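To: flivard-build list
Subject: Re: [flivard-build] finger pads and the bag problem
Date: 28/01/2022

Replying inline, short on time, sorry for typos.

> Second night of trying to get the jaws to pick up a zip bag without
> folding it. Pads slide on the plastic. Are you all gripping across
> the middle or by the flap? And what are you using for a work
> surface? The Morkberg bench is too rough, bags snag on it. Also has
> anyone got two grippers going at the same table yet or is it still
> one at a time?

Across the middle, always. Flap is useless, too floppy, it just bends out of the way. What works at my place:

1. Approach. Jaws wide open, one pad each side of the bundle, long side of the cord running the same way as the jaws. Don't start closing on the way down – get low first, check both sides, then close. I was rushing this bit and clipping the plastic every time. Surface is my glass table with a printed mat on it, nothing snags on that. Glare off the glass is a pain at night though, move your lamp.

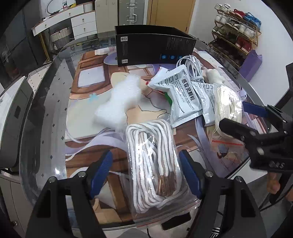 2. Squeeze. Slow. Cord packs down more than you'd think, so the first contact isn't the real one. Keep going til the bundle stops giving, then a hair more. My pads are the blue ribbed ones, and I want the ribs on the fat part of the coil, not on loose plastic. Plastic on plastic is where your sliding comes from I bet. If one pad is sitting on a fold, open up and go again.

3. Two at once. Yes, two at one table, a bag of cord in each. Only rule we have is stay out of each others side until the other one is up and clear. Watch the cables, ours are thin and they get under everything.

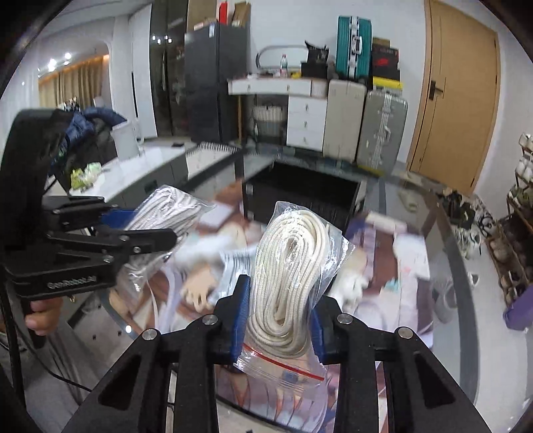 4. Putting down. Still the worst part. Bag sticks to a pad, comes halfway back up, lands crooked in the box. I've been opening one notch, waiting, then opening the rest. Helps maybe seven times out of 10. If anyone has a better trick please post it.

> Is the Amis linkage worth copying or should I wait for the
> Chaiyaporn drawings?

Wait. I built the Amis one first and the pivots got sloppy after more than 3000 open/close cycles, had to redo the lot. The Chaiyaporn drawings are supposed to be out in May. If you can't wait, build Amis but ream the holes properly, don't just drill and hope like I did.

One more thing – somebody asked about practice items. Cord in zip bags is good, soft and it shifts about. Small packets of stuff are good too, and much meaner. Start with cord.

Will send my pad spacing when I find the notebok. Got to run.

--
flivard-build mailing list
Reply goes to the whole list, trim your quotes please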